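The Tidy Hour

I had told my sister-in-law that I would try the service for one month and not a day longer, and I had told the bank something similar, and so when the leaflet from Nungate came through the door of the preschool on a wet Monday I put it on the windowsill under the geranium and pretended to think it over, though I believe my mind was already made up. The leaflet said "The Tidy Hour," in round friendly letters, and under that it said they would collect our toys at closing time, sort them overnight with a pair of arms, and bring them back before the first child had her coat off.

You have to understand what the sorting was like before. We had 1,220 plastic pieces in our building sets when they were new, and by the fourth spring I couldn't have told you what we had. The bolts went in with the crayons. The nuts went home in pockets and came back (sometimes) through the wash. Every evening after the last parent left I would get down on the rug with a coffee can between my knees, and my mother, who helped me in those years and whose eyes were better than mine, would sit in the one grown-up chair and call out what I had missed. "By the radiator," she would say. "No, dear, the other radiator." We solved most of the problems of the family that way, and a few belonging to the neighbors.

After she died I kept on with it alone, and it took twice as long, and one night I fell asleep right there beside the play kitchen with a wing nut stuck to my cheek.

So I signed. The Tidy Hour cost $48 a week, with the van included, and you could choose between two plans. The Grellus plan was sorting only. The Kavorham plan was sorting and a written report, and being a curious person I took the report. The young driver had me sign in four places and carried our tubs out under his raincoat, which I thought was a nice thing to do for somebody else's toys.

They came back the next morning in clear bags, every one labeled. I stood in the hallway and turned them over like a woman at a fruit stand. The bolts were with the bolts. The long strips were with the long strips. I'll admit I looked hard for a mistake, and found one, a checker in among the round nuts, and felt a good deal better for it.

The report was a page and a half. It told me that we owned 2,806 pieces, more than double what we had started with, and I laughed out loud, because I could not think where they had all come from. Then I remembered that people leave things at a preschool the way they leave zucchini on porches in August. Grandmothers clean out closets. Big brothers outgrow their sets. The report also said, in a line all to itself, "Items not matched to any set: held for customer."

I telephoned. A pleasant man at the depot told me that the held items could be sent back in the van, or I could come and look at them, and that customers were welcome any evening before eight. He said it as if he didn't expect me to say yes. I went that same night in my good coat.

The depot was out past the feed store, in the old Mathebula furniture building, where my mother had once bought a davenport and regretted it. Somebody had painted the walls white and put in good lights. The pleasant man gave me a cup of tea and a stool and told me to sit as long as I liked, they were just about to begin on a small batch.
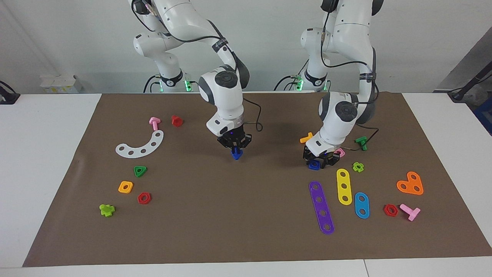

My mother used to say that you could tell everything about a person from how they picked up after someone else's children, and I suppose I had come to find out whether that held for machinery. I don't know what I'd expected, noise perhaps, or hurry. They were white and rather long in the limb, with a green light glowing at the foot of each one, and between them they had hold of two blue pieces, one apiece, low over a big brown mat. Everything else was spread out waiting its turn. I saw the purple strip with five holes that the children use for a bridge, and an orange heart, and a pink bolt standing up on its own as though it had been told to. There was a little pink piece tucked right up against the fingers on the right-hand side, and before I could stop myself I leaned forward on my stool and said, "By your hand, dear."

Well, the pleasant man was kind enough to look into his tea.

I stayed until my own cup was cold. I won't pretend it was fast. I have seen my mother clear a rug in the time it took them to settle a few pieces, and she would be telling a story at the same time. But they didn't sigh, and their knees didn't hurt, and I found that I didn't mind the slowness at all – I had nowhere to be, for the first evening in years.

The held items were in a shoebox at the front desk. A key, a baby tooth (I knew whose), a bus token, half a domino, and a coat button, brown, with four holes and a bit of brown thread still through two of them. I had sewn that button on myself. It had come off her cardigan the winter before she got sick, and the two of us had gone over that whole rug for it, by the radiator and by the other radiator, and she had said never mind, it would turn up when it was ready.

I put it in my good coat pocket and drove home the long way.

When the month was up my sister-in-law asked what I had decided, and I told her I was keeping the service Monday through Thursday. Fridays I do the rug myself. I use the coffee can, and I leave the grown-up chair where it always was, and I take my time about it.

Contact the magazine | Submissions open in May | © the author, all rights reserved | Back to top

Comments

PorchLight: I taught kindergarten for a long career and I felt that wing nut on my own cheek. Lovely, lovely story.

second_shelf: "By your hand, dear" got me. I had to go and stand in the kitchen for a minute.

hattie-reads: Would have liked to know what happened to the baby tooth! Did the child get it back? Otherwise perfect.

Old Ledger: $48 a week with a van seems cheap to me but I enjoyed this very much and read it aloud to my husband, who asked for it again.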